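Vulham Home Forum > Furniture and Woodwork > Finishes
Viewed 2,178 times
3 replies

Which clear finish keeps a pale wood table pale?

Farah Hutapea
Joined in September
Posts: 37

I have a square table with a solid ash top, 37 inches on a side, that I stripped down to bare wood over the last two weekends. The old finish was an oil-based varnish that had gone orange. Under it the wood is nearly white with tan streaks, and I want it to stay close to that.

What I have tried so far, all on the underside:

Mineral oil, one coat. Darker right away and stayed that way.
Oil-based polyurethane, satin, one coat. Yellow while wet and yellow when dry.
Water-based polyurethane, satin, two coats. Close to bare wood, but the grain stood up and felt like a cat's tongue.
Paste wax over bare wood. Good color, but a water drop left a mark in ten minutes.

The table is in a north-facing room with one large window. It gets used for sorting and repairs more than for meals, so things with metal edges are set down on it and dragged. I don't need it to look like furniture in a showroom. I do need to be able to wipe it with a damp cloth.

Two specific points. First, is the raised grain a sign that I did something wrong, or is it normal? Second, when I look across the top toward the window, the satin sample shows a whitish haze that isn't there when I look straight down. Is that the finish failing to cure, or something else?

I sanded to 150 before all four samples. Room was 66 degrees.

Elspeth Guthrie
Posts: 925
Marked as most helpful

Use the water-based poly. Your sample went wrong at the prep stage, and both symptoms you list can be dealt with.

Raised grain is normal. Water swells the cut fibers at the surface and the first coat locks them in that position. The usual fix is to raise the grain on purpose before any finish goes on:

Sand to 150, then 180.
Vacuum, then wipe the whole top with a damp (not dripping) cloth.
Leave it overnight.
Knock the fuzz off with 220, by hand, with the grain. Light pressure. You are removing the whiskers only.
Vacuum again and start the finish.

Do not use steel wool between coats. Bits of it stay in the pores and rust under a water-based product, and on a pale open-grained wood you will see every one. Use 320 paper or a gray synthetic pad.

Thin coats. Three on the underside, four on the top. Two hours between coats at your temperature if the air is dry, longer if it isn't. If the paper clogs, the coat isn't ready to be sanded.

On color: even a water-based finish changes bare ash slightly. Wet a corner with plain water and look at it. The finished color will be somewhere between that and the dry wood. If that is still too warm, some brands sell a version with a small amount of white pigment. It works, but lap marks show more, so the whole top has to be coated without stopping.

My own worktable is a light wood with fine close grain, and I stand a wire-mesh basket on it.

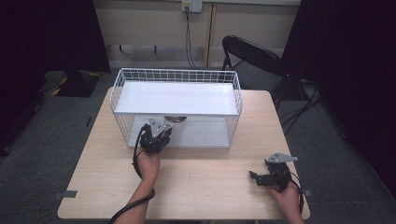
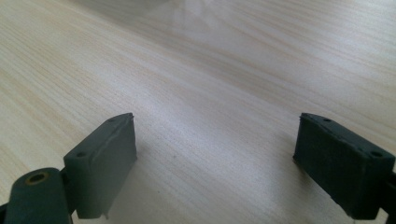
On to the haze. Satin and matte products contain a flattening agent, usually fine silica, which scatters light. Viewed straight down you look through it and see the wood. Viewed at a low angle toward a window, the scattered light comes back at you and the grain under it looks washed out. It is a property of the sheen and has nothing to do with curing. You can test this by hanging a sheet over the window. If the haze goes away with the light, it was glare. If a milky patch remains, you have either trapped moisture or a coat that went on too thick.

There are two ways to reduce it:

Stir the can properly. The flattening agent settles to the bottom. If you stir badly, the first coats are glossier than they should be and the last ones are cloudy. Stir, never shake, and stir again halfway through.

Build with gloss and finish with satin. Gloss has no flattening agent, so three coats of gloss and one of satin give the same sheen at the surface with less haze in the film. I do this on anything pale.

For wear, wait before you judge it. A water-based film feels dry in an hour and is still soft enough to dent for a week or more. Keep the damp cloth off it for the first week, and keep metal off it for three. After that, dragging a wire edge will still scratch it. Put small felt or rubber feet on whatever lives there permanently. The clear stick-on kind leaves rings on a new finish, so put those on late.

Jimton_Dan
Posts: 4

just use danish oil its what my dad used on everything and it never looked bad. takes ten minutes. wipe on wipe off. mine is oak though so its already brown

Sibiya Joinery
Posts: 900

Danish oil will yellow ash. It is a mix of oil and varnish, and the oil part does the same thing as the coating she has just spent two weekends removing.

I agree with most of what Elspeth wrote, with two changes.

I would stop at 180 for the grain raising and use 220 only after the first coat. On a hard, open-grained wood, the first coat of water-based product bites better on a slightly coarser surface. If you go to 220 on bare wood and press too hard you can burnish it, and then it coats unevenly.

I would also look at a hardwax oil sold as "natural" or "raw". These carry some white pigment to cancel the darkening. Two coats with a pad, wipe off all excess after fifteen minutes. It is less resistant to standing water than poly, but a scratch can be rubbed out and recoated on its own, and with poly you generally end up sanding the full top. For a repair table I would take that trade. Lay the used rags flat outdoors to dry, as they can heat up and catch fire in a pile.

Whichever you pick, make the test board from the same wood with the same sanding. The underside is a fair test for color only if it was sanded the same way and has had the same light. Many undersides have had neither.

Farah Hutapea

Hung a blanket over the window on Sunday and the haze disappeared completely, so glare it is. I'm going with three gloss and one satin. The hardwax sample looked good too, but I have most of a can of the poly left.

One follow-up: the store in Dosville only has the gloss and the satin from two different makers. Both are water-based. Is it safe to put one over the other?

Elspeth Guthrie

Usually yes, if the gloss has cured a few days and you scuff it with 320 first. Try it on the underside and press tape on it after a week. If the tape lifts the satin, buy both cans from the same maker.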